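Teaching the arm to seat memory, how many demos?

retlow_bench
2018-05-10
We're at 400 demos on the Dell board and the policy still goes in crooked. I move the start pose every time, I swear!

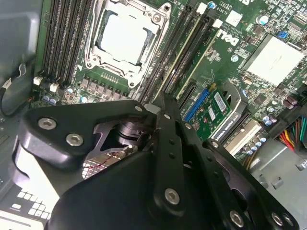
My hunch is we need more boards before we need more runs. Orov's set had 613 across 4 machines and it trained fine.

cleltt
Disagree. Fix your operators first. With 3 people driving you get three styles, and the net averages them into mush.

retlow_bench
Hmm, we do have three. But I like the variety?

solderpup
Keep the variety, toss the slow ones. And save your failed tries, I wish I had.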